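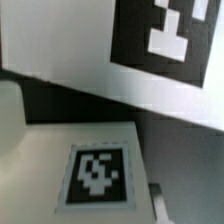
腕は、隣の箱の位置へ降りていった

ホーム 特集 現場 道具 連載 バックナンバー

2021年5月28日
文:本誌編集部

ガコン、という音を録音しておけばよかったと、いまだに悔やんでいます。大きな音ではありません。会議室の椅子を机にぶつけたくらいのもので、隣の棟にいたら気づきもしなかったはず。でもロボットの腕が箱に乗り上げて出す「ガコン」は、その場にいる人間を全員だまらせるんですよ。私もメモを取る手が止まって、ノートにはそこだけ変な線が残っています。

場所はオヴァムステッド(Ovamstead)の物流倉庫。カルタヴデン(Kaltavden)という会社が運営していて、返品された品物を箱のまま受け取り、向きをそろえて次の棚へ送る仕事をしています。そこで動いているのが Ceta という腕型のロボットで、箱に付けた白黒の四角いマーカーを手首のカメラで読み、位置と向きを割り出してからつかみに行く。読み取りを受け持つソフトのほうは Memon と呼ばれています。倉庫の人たちは「メモさん」と呼んでいて、最初は誰か事務の人の話かと思いました。

もともとの取材の目的は別でした。返品倉庫の自動化、人手不足、夜間の無人運転。そういう明るめの記事になる予定で、見出しの案まで考えてあったんです。それが見学の初日にガコンですから、予定は全部変わりました。案内してくれた現場の責任者には「書いてもいいですか」とおそるおそる聞きましたが、返事は「むしろ書いてください、うちだけの話じゃないと思うので」。ありがたい話です(そのあと広報の確認が長かったのも書き添えておきます)。

マーカーが二つ見えるとき

手首のカメラというのは、視野が狭いうえに、腕と一緒に動きます。これが思ったより癖の強い条件なんですね。天井から見下ろすカメラなら、箱がどう並んでいるかをいっぺんに見渡せます。手首のカメラは近づくほど目の前の面しか見えなくなり、しかも腕がひねれば景色ごと回る。冒頭の写真でも、上の白い面に付いたマーカーは大きく傾いているのに、下のクリーム色の箱のほうはほぼまっすぐ立っていますよね。輪郭もちょっと甘い。倉庫で画面を横から見せてもらったときも、私の目に映るのはこういう絵ばかりでした。

で、事故のときに何が起きたか。ログを一緒に見ながら教えてもらった話を、私の理解の範囲で書きます。

Ceta が取りに行こうとしていたのは、手前の低い箱でした。途中まではちゃんとその箱のマーカーを追っていた。ところが、奥に少し傾いて積まれた別の箱が視野に入ってきて、そちらのマーカーのほうが大きく映った。Memon の設定には「複数見えたときは大きく映っているほうを優先する」という項目があって、それが有効になっていたんです。大きく映るのはたいてい近いもの、近いものはたいてい次に取るもの。普段の並べ方なら、まあ合っている理屈です。

そこで目標が途中ですり替わりました。腕は「手前の箱を上からつかむ」という動きのまま、位置だけを奥の箱のものに差し替えて降りていった。ずれは50ミリ。手のひらの幅にも足りません。でもグリッパーの指が箱の横に入るか、箱の角に乗るかを分けるには十分すぎる差で、結果は角に乗るほうでした。ガコン。箱はへこみ、指の取り付け部分が曲がり、Ceta は過負荷を検知してその場で固まりました。

誰もけがをしていません。これは先に書いておくべきでしたね、すみません。

番号のチェックはなかったのか

ここまで聞いて、私は当然の質問をしました。マーカーには一枚ずつ番号があるんだから、追いかけている番号が変わったら止まればいいのでは?

責任者はちょっと苦い顔をして、その機能はあるんです、と。あるけれど切ってあった。

切った理由がまた、責めにくいんですよ。導入したばかりのころ、照明のちらつきやテープの浮きのせいで、番号の読み取りがしょっちゅう一瞬だけ外れたそうです。外れるたびに腕が止まる。止まると人が呼ばれて、画面で「再開」を押す。夜勤の人はそのために休憩室から何度も往復することになって、とうとう「一瞬の切り替わりは無視する」という設定が入りました。そのあと照明を取り替えて、テープも貼り直して、読み取りはずいぶん安定した。でも設定はそのまま残った。

うちの編集部の複合機にも、似たような設定があります。紙詰まりの警告が誤って出るので前任の誰かが切って、いまは本当に詰まっても黙っている。複合機なら紙がくしゃくしゃになるだけですみますけど、腕が相手だとそうはいきません。取材から帰ったあと、私はまずあの複合機の警告を戻しました(さっそく毎日鳴っています)。

もう一つ、聞いていて背筋が寒くなったことがあります。この設定を入れてから事故の日まで、Ceta は1,596回の把持を続けて成功させていました。ログにその数字が出てきたとき、部屋にいた人はみんな黙ってしまって。それだけうまくいっていたら、設定を見直そうなんて思いませんよね。私だって思わない。成功の回数というのは、見ている人の気をゆるめるほうに働くものらしいです。

柵の中に手を入れた人

さて、機械の故障としてはここまでなんですが、私がこの話を特集にしようと決めたのは、むしろガコンの直後を見ていたからです。

腕が固まって、へこんだ箱に指が引っかかっている。すると近くにいた作業員が、するっと柵の扉を開けて、箱を引き抜こうと手を伸ばしたんです。すごく自然な動きでした。プリンターに詰まった紙を抜くのと同じ手つき。止まっているものは止まっている、という感覚なんでしょう。

責任者が大きな声を出しました。作業員の手は箱に届く前に引っ込みました。

扉を開けると腕の動力は切れる仕組みになっていて、それはちゃんと働いていました。ならば安全かというと、ここがややこしいところで。腕は固まった時点で箱を上から押さえつけています。つまり、指にも箱にも力がたまっている。動力が切れてブレーキがかかっても、押しつけられた力は消えません。箱を引き抜いた瞬間に、曲がった指が跳ねるかもしれないし、つかみかけの品物が落ちてくるかもしれない。動力を切ることと、力を抜くことは別の作業なんだと、私はこの日はじめて知りました。

カルタヴデンの手順書には、きちんと書いてありました。停止ボタンを押す、扉を開ける前に鍵を抜いて自分で持つ、腕を手動で少しだけ持ち上げて荷重を逃がす、それから箱に触る。読めばわかります。ただ、その手順書は扉から離れた事務所の棚にあって、表紙がとてもきれいでした。開かれた跡がない、という意味で。

作業員の方にもあとで話を聞きました。叱られたばかりで気まずかったでしょうに、ずいぶん率直に話してくれました。「止まると後ろが詰まるので、頭がそっちに行くんです」とのこと。ベルトコンベヤーには次の箱がどんどん来ている。警告灯は回っている。自分がいちばん近くにいる。そうなったら手が出てしまう。私、同じ立場なら絶対にやっていたと思います。いや本当に。

その後に変えたこと

二度目にオヴァムステッドを訪ねたときには、いろいろ変わっていました。派手な改造はひとつもなくて、見た目ではほとんどわかりません。順番に書いていきますね。

まず Memon の設定。追いかけるマーカーの番号が途中で変わったら、腕はその高さで止まって、もう一度読み直すようになりました。読み直しても番号が食い違っていれば、上に逃げてから人を呼びます。降りながら迷うのをやめさせた、という言い方を担当の技術者はしていて、なるほどと思いました。「大きいほうを優先」の項目も切られています。次に取る箱の番号は上流のシステムが知っているのだから、それを素直に渡してやればいい。なぜ最初からそうしなかったのかと聞いたら、つなぐ工事が後回しになっていたそうです。どこの職場でも聞く話ですねえ。

次に速度。箱の近くまで降りたあとの動きを、もとの65パーセントに落としました。見ていると、最後のところで腕がふっと息をひそめるような感じになります。私は好きです。ただ、これについては現場でも意見が割れていて、夜のうちに片づく量が減るのを気にする人もいました。どちらの言い分もわかるだけに、横で聞いているとお腹がきゅっとします。

積み方も変わりました。奥の箱が手前に傾いて倒れ込むと、マーカーの付いた面がカメラのほうを向いてしまう。そこで棚に仕切りを足して、傾きそのものを減らしたんです。仕切りは金物屋で売っていそうなただの金具で、今回の対策ではいちばん安かったとか。技術者は少し悔しそうでした。ソフトでがんばった分より、こっちのほうが効いた気がする、と。

そして手順書。あの美しい表紙の冊子は事務所に残っていますが、要点だけを大きな字で刷ったものが扉の横に掛かりました。鍵も変わっています。抜いた鍵に長い紐が付いていて、首から下げないと邪魔でしょうがない。つまり、柵の中に入る人は必ず鍵を持っていることになる。最初はみんな嫌がったそうですが、二度目の訪問のときには、鍵を下げたままお昼を食べている人までいました。それはそれで困るらしいです。

止めたことを叱らない

停止の記録の付け方についても触れておきたいです。以前は、腕が止まった理由を画面の選択肢から選んで終わりでした。選択肢のいちばん上が「その他」で、記録を見るとまあ、きれいに「その他」が並んでいる。忙しいときにいちばん上を押すのは人情というものです。

いまは選択肢の代わりに、止まったときの手首カメラの画像が自動で残り、そこに一言だけ書き添えるようになっています。「箱が寄っていた」「テープのはがれ」「わからない」。この「わからない」を書いていいことにしたのが大きかったと責任者は言います。わからないものは技術者が引き取って調べる決まりなので、書いた人は損をしない。たまった画像をまとめて見たら、マーカーが二つ映り込んでいる例が約50件も見つかったそうです。事故になっていなかっただけで、きわどい場面は前からあったわけですね。

私もそのうちの何枚かを見せてもらいましたが、素人目には、どれが危なくてどれが平気なのかさっぱりわかりませんでした。箱の面があって、白黒の四角があって、ぼんやりした影がある。技術者は画面を指で送りながら、これは大丈夫、これも大丈夫、これは嫌だな、と小さくつぶやいていく。あの「嫌だな」の基準をもう少し聞いておきたかった。質問したら「えーと、隙間の出方が」と言ったきり黙ってしまって、そのまま昼休みになってしまったんです。

残っている宿題

きれいに片づいた話にしたいところですが、そうでもありません。

たとえば、マーカーが半分しか見えないとき。箱が寄っていたり、カメラが近づきすぎたりすると、四角の端が視野の外に出てしまいます。Memon はある程度まで読めますが、どこまで信じるかの線引きはまだ決まっていません。厳しくすれば止まる回数が増える。そして止まる回数が増えると、いつか誰かがまた設定を切りたくなる。前と同じ道です。いまは設定を変えるときに二人の承認が要ることになっていて、変えた日付と理由が画面の隅に出たままになります。目障りだという声もあるそうですが、目障りなくらいがいいと私は思うんですけど、どうでしょう。

ぶつけた指の扱いも宙ぶらりんです。曲がった部品は交換されました。では、その根元の、見た目には何ともない部分はどうするのか。点検では異常なしだったものの、しばらく様子を見るという方針になり、次の大きな点検は11月に組まれています。それまでは始業前に基準の箱をつかませて、ずれを測る作業が一つ増えました。朝の担当の方はその箱を「先生」と呼んでいます。先生にはマーカーがていねいに貼ってあって、ほかの仕事には使ってはいけないことになっているのに、一度、返品の棚に混ざって出荷されかけたそうです。

帰りぎわ、もう一度だけ腕の動くところを見せてもらいました。柵の外の黄色い線からさらに一歩下がって見ている自分に気がついて、ちょっと笑ってしまいました。初日は線ぎりぎりまで寄って、のぞき込んでいたのに。Ceta は箱の上で一拍おいて、するすると降りて、つかんで、持ち上げました。私の後ろではあの作業員の方が、首から鍵を下げて次の台車を押していました。

11月の点検には立ち会わせてもらう約束をしています。今度は録音機を持っていきます。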